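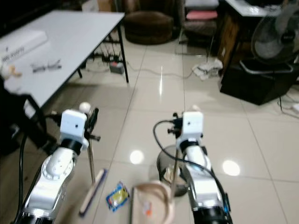 We're Hukine, a small lab that teaches two-armed robots to do housework by showing them how, and the thing we care about most is what happens when a job goes off script. Plenty of groups can get a robot to tidy a floor it has practiced on. We want one that can cope when the dustpan ends up somewhere awkward, when there's a snack packet lying flat on shiny tile, or when a tissue already in the trash bin makes the bin look different from the way it looked in practice. Floors are our favorite subject (yes, really!) and most of this page is about how we work on them.

Who's writing this

I'm Ekaette Dauda, and I started Hukine with Osaze Ogundipe after the two of us had spent far too long arguing over email about the right way to collect demonstrations. He thought you needed more of them. I thought you needed messier ones. We've both moved a little since then, though he'd tell you I moved further.

Our first office was a spare bedroom in Osaze's apartment, and our first robot was one arm clamped to a desk that wobbled every time the arm stopped short. We had to throw out weeks of recordings over that desk. Now we have proper space and two arms that work as a pair, and the desk has gone to live with Osaze's cousin, who uses it for sewing.

What we do all day

The basic recipe isn't ours. A person steers the arms through a chore, we record what the cameras see and how the joints move, and a model learns to go from one to the other. Lots of people do this and they do it well. What bothered us was that almost every recording we looked at was a good one. The operator was skilled, the object was grabbed the first time, and the chore ended neatly. So the robot learned what success looked like and had no idea what to do when the packet slid away from it.

Our method is called Ludby. (It started as the name of a folder. We kept meaning to change it.) In a Ludby session, the operator does part of a chore, and then a second person calls out a change. Maybe the bin has to move, or the operator has to let go and pick the tool up from the wrong end. The operator then has to get back on track without restarting, and we keep all of it, the fumbling included. Afterward we mark the moment where things went wrong and the moment where they were fine again, and the model sees that stretch more often in training than the easy parts.

That last bit matters a lot. When we simply threw the messy recordings in with the clean ones, the robot picked up the fumbling too! It would hover and second-guess itself over a packet it could have grabbed right away. Marking the start and end of each recovery let us train on the way out of trouble and leave out most of the way in.

How it's going

Our main floor-cleaning set has 2,000 demonstrations in it. Half of those, so 1,000, are Ludby sessions, and the other half are ordinary clean runs. We trained one model on clean runs only and one on the mix, then gave both the same set of chores with something changed partway through. The mixed model finished 66 percent of them. The clean-only model got stuck far more often, usually by repeating the same failed grab over and over until we stopped it.

I want to be fair about that number. It comes from our own rooms, with our own furniture and our own tile. Things get worse on carpet, and we don't have a good answer for that yet. Long handles are also still hard for us. A brush held near the end swings more than the model expects, and if both arms are working close to the floor they can get in each other's way. We're trying a version where one arm waits until the other has settled, which is slower but a lot less nerve-racking to stand next to.

Reflections are the other headache. Polished tile throws the ceiling lights right back up at the cameras, and an early model kept reaching for the bright spots as if they were something to pick up. We fixed most of that by recording at different times of day with different lamps on. Osaze wanted to buy matte flooring. I said no, people have shiny floors, and we carried on.

The people

There are more of us now than would fit in that bedroom. Somtochukwu Danladi runs data collection and trains every new operator. She came to us from teaching piano, and her way of breaking a chore into short practice phrases is now how we write all our session plans. Hadiza Uzor builds the models and does most of the evaluation, and she's the reason we run the same test on two different days before we believe it. Yetunde Akpan looks after the hardware, meaning the arms, the cables, the cameras and anything that starts making a new noise.

Osaze handles the software that ties it together. I plan the research, write the grant applications, and take more turns at steering than Somtochukwu would like. (My recoveries are very good. My clean runs, less so.)

Working with us

We share what we can. The notes on how we mark recoveries are free to anyone who asks, and a couple of student groups have already tried the idea on kitchen tasks. Our labeling tool, Skovska, is rougher. It works fine on our machines and crashes on most others, so we hand it out with a warning and a promise to answer emails.

We open the lab to visitors one Saturday in December, starting at 10 in the morning. You can try steering the arms yourself, and somebody will call out changes while you do it, so you'll get to feel how annoying our method is from the operator's side. Kids are welcome with a grown-up. Please wear flat shoes and tie back long hair.

We're also hiring 2 part-time operators. You don't need a robotics background at all, just patience, steady hands and the ability to laugh when you've dropped the same thing five times. Write to Somtochukwu through the contact form and tell her about something fiddly you enjoy doing — knitting, fixing bikes, icing cakes, whatever it is. She reads every one and she'll write back, though it can take her a week when we're in the middle of recording.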